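Stop Telling Me It Has Potential

May 20, 2020

I've been reading condo listings since January, mostly in Skaltville and the older end of Talesham, and I have a bone to pick with square footage. Everybody leads with it! I toured a place listed at 1,331 square feet and I swear a good chunk of that was hallway.
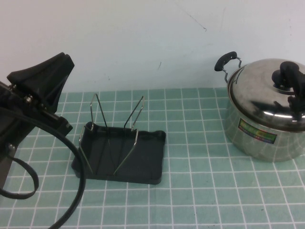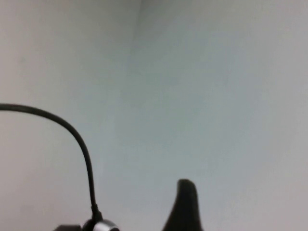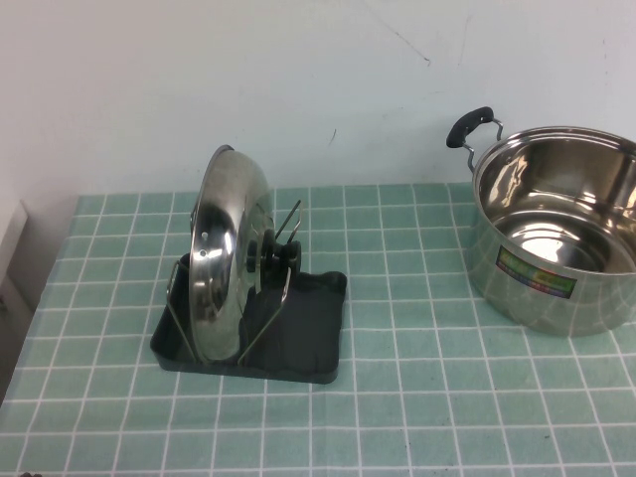 My current rental is 547 square feet and I can cook, work and have people over without anybody climbing over a chair. The big condo had a foyer (lovely, if you collect umbrellas) and a second bedroom so narrow the closet door hit the bed.

And then there are the fees. The Custeck building wanted $400 a month, and the listing tucked that in at the very bottom, after the paragraph on sunsets. Put it up top, next to the price. I'd have saved myself the drive, and the agent a Saturday's worth of smiling.

What I want is a floor plan. A plain drawing with measurements on it, even one done by hand. Out of the last 12 listings I saved, most had a shot of the pool and hardly any had a plan. The Dimitrov Court one did, and I booked a tour that same evening, even though the kitchen was ugly. I could see where my table would go.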